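Sidewalk rover slows down and drifts left on herringbone pavers
Posted in Mobile Robots > Setup and Maintenance, 6/1/24
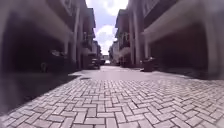

Setup as it stands now

The machine is an Enasska four-wheel delivery rover, skid steer, solid tires, running the Gralow navigation stack. The route goes through an alley between two rows of townhouses with garages on both sides. Pavers are gray, herringbone pattern, with a smoother pale band across. On poured concrete it holds its line at full speed. On the pavers it drops to half speed after a few yards and pulls left, then corrects, then pulls left again. The log shows error 781 (odometry mismatch) each time.

Already done: wheel encoders cleaned, both left motors swapped with the right pair (no change), firmware reloaded. Front camera is the low-mounted one with the wide lens. What should be checked next, and is there a paver setting I have missed?

pavement_ohm

gridlock_ed
Error 781 is raised when wheel odometry and visual odometry disagree for longer than the timeout. Swapping the motors rules out the motors. It doesn't rule out the camera.

A low camera over a repeating pattern is a known weak spot. The ground tracker matches one brick to its neighbor and reports the wrong displacement. Do these in order:

Power down and clean the lens with a dry microfiber cloth. Check the bracket screws. If the bracket has moved, even slightly, redo the extrinsic calibration before touching any parameter.

In the Gralow config, raise the ground mask so the tracker ignores the lower half of the image. It will then use walls, columns and rooflines, which don't repeat at brick spacing.

Set the feature limit to 400. The default is too low once the ground is masked.

Leave the mismatch timeout alone. Raising it hides the error and the rover will still drift.

Run 20 yards in a straight line and compare the two odometry traces. If they agree and it still pulls left, the problem is mechanical – look at tire wear and at the cross slope of the alley.

tworoll
Had the same thing, bought softer tires from Arnaud. Fixed it for me.

ender_bay_tech
Softer tires reduce vibration at the IMU, so that may help, but they also change the rolling radius. Remeasure it with the payload on board and enter the new value, or you'll get 781 again for a different reason.

One addition to the first answer. On the Ender mounting kit the camera bracket has a rubber washer that compresses over time. I replace it every 5 months and recalibrate the same day. If yours is flat or cracked, start there.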